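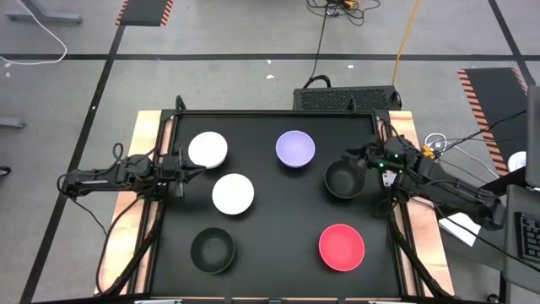

Nikola Dumitrescu wrote after the first release that recordings made in front of visitors ought to be kept apart from those made on a quiet day, as an operator who is being asked questions drives the arms differently. The present release follows that suggestion. Every episode now carries a session field, and the two groups can be loaded separately.

Holgate Bowls, two-arm tabletop set

README for release 2. Replaces the text supplied with release 1.

Summary

Teleoperated recordings of two robot arms moving and stacking round bowls on a square black tabletop. The arms are mounted on opposite sides of the table. The set was recorded in the Holgate workshop before, during and after the open day of 21/09/2019. It contains 674 episodes, of which 247 were recorded with visitors present. The remainder were recorded by workshop staff with the doors closed.

The set is intended for work on grasping thin rims, on handing over between arms, and on picking dark objects from a dark surface. It is also used internally to check that the Flolis replay tool still reads older logs.

The open day

Visitors came through in small groups. Each group was given a short safety talk at the tape line, watched one complete episode driven by staff, and was then invited to try the controls. Of those who came, 19 people took a turn. All were adults and all signed the recording form before touching the controls. Anyone who preferred not to be recorded drove with logging switched off, and those runs do not appear in the set.

The task put to visitors was the same one used by staff: put one bowl inside another without dragging either across the table. Staff did not correct a visitor's grip unless the arms were about to meet. Several visitors asked to repeat the task with the other arm, and these repeats were kept as ordinary episodes.

A second demonstration, in which the arms pass a bowl across the centre line, was driven by staff only. It was popular but slow, and the pace has not been altered in the logs.

Objects

The bowls are round and come in white, black, lavender and red. No bowl was marked or modified. Black bowls are hard to separate from the tabletop in the colour stream, and this is deliberate. Users who need an easier subset should filter on the target colour field and leave out black.

Starting positions were set by hand. There was no printed template. Staff were asked to spread the bowls in a loose grid and to avoid repeating the previous layout, but some layouts do recur, chiefly on the open day when the table had to be reset quickly between groups.

Task types

stack: one bowl is placed inside another.
move: one bowl is lifted and set down elsewhere on the table.
pass: a bowl is lifted by one arm and taken by the other.
clear: the bowls are brought together at one side.

Contents of an episode

Joint positions for the left and right arms, as measured.
Joint positions as commanded.
Gripper opening for each arm.
Colour video from the overhead view.
A one-line task description in English.
Session field: open day or closed.
Operator field: staff or visitor. No names are stored.
Outcome field: completed, partial or abandoned.

Joint data and video share one clock. Sound was not recorded.

Outcome labels

Outcomes were entered by the person supervising the table at the end of each episode and reviewed the following March from the video. Where the two disagreed, the review was kept and the original entry was moved to the notes. "Completed" means that the bowl ended where the task description said it should and that both grippers were clear of it. A bowl that landed tilted on the rim of another was labelled partial.

Abandoned episodes are included. On the open day most of them ended because the visitor let go of the controls, and a few because staff pressed the stop button. The notes field gives the cause where it was written down.

Known problems

Episode 3594 in the original numbering has no right gripper data and has been withdrawn. Episode numbers were issued by the logger across several projects, so gaps in the sequence are normal and do not point to missing files.

Visitor episodes contain longer pauses than staff episodes. Some pauses fall in the middle of a grasp, with the gripper closed on the rim and both arms still. Users training on fixed-length windows should expect stretches without movement. A trimmed version was considered and dropped, as there was no agreed rule for what to cut.

Lighting changed when the workshop doors were opened. Exposure was fixed, so the open day video is brighter in places. The Promilar white balance script supplied with release 1 made this worse and has been removed.

The left and right labels follow the overhead video as stored. In release 1 they were swapped in the pass episodes only. Code written to correct for the swap must be taken out before loading release 2.

Splits

No official split is given. Bassi, the small baseline supplied alongside the data, trains on closed sessions and is tested on open day sessions. Results from a random split should not be compared with it, as neighbouring episodes often share a layout.

Consent and privacy

Signed forms are held at Holgate. A visitor may ask for their episodes to be taken out by quoting the slip number handed over on the day. Withdrawn episodes are deleted from the next release and their numbers are not reused.

Changes since release 1

Session and operator fields added.
Outcome labels reviewed.
Left and right corrected for pass episodes.
White balance script removed.

Corrections should be sent to the Holgate workshop desk with the episode number and the release number.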